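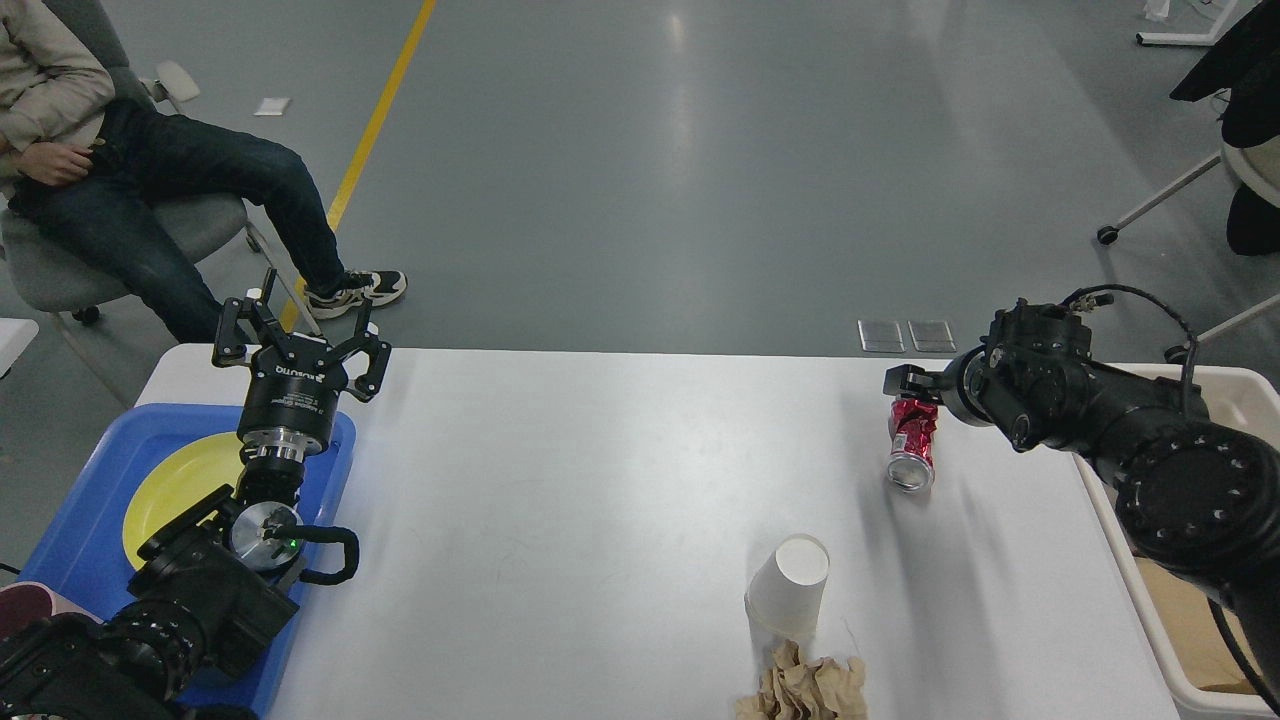 Virner Table Clearing: Data Card

Version 2. Last edited September 22, 2022.

What this is

Virner is a collection of clips of a white table being cleared of other people's lunch. Dishes go in the blue tray. Trash goes in the white bin. Most households have been running the same project for years without publishing anything.

Contents

3,000 clips, 15 table layouts. Each layout mixes things worth keeping with things that are plainly garbage, plus a few that start arguments.

Object groups

Plates. Round. They belong in the tray. The yellow one turns up more than it should, as we bought too many yellow ones.
Cups. White paper, upright or upside down. An upside-down paper cup is still trash, however tidy it looks.
Cans. Aluminum, from pristine to badly crushed. We label all of them "can" and keep the degree of crushing in a separate field, scored 0 to 5. Two annotators rarely agree on a 3.
Paper. Crumpled balls, mostly tan. No two are alike and we gave up trying to reuse the good ones.
Cardboard. Brown pieces. Often already in the bin when a clip starts, so please check the start state before counting it as a success.

Labels

Every clip has a text file with the same name. Fields are object, start_place, end_place, crush and notes. The notes field is free text and its quality declines sharply in the afternoon files.

Splits

Train and test are divided by layout. The Piltik subset uses the same objects with the tray and bin swapped. It was meant to be a hard test, and it was, chiefly for whoever wrote the labels.

Known problems

The scuff marks on the table are real and stay put across clips. Models may learn them. So did we.
Files from the Gebreyes session spell "aluminum" two ways.
Nothing is washed in this dataset. "Clean table" means the objects are gone and makes no promise about crumbs.

Not included

Glass, liquids, cutlery, and anything with sauce on it. Sauce is under discussion for the next release, Stustitz, planned for April.

Getting started

Unpack the archive, read layouts.txt first, and leave the folder names alone. The loader depends on them more than we'd like.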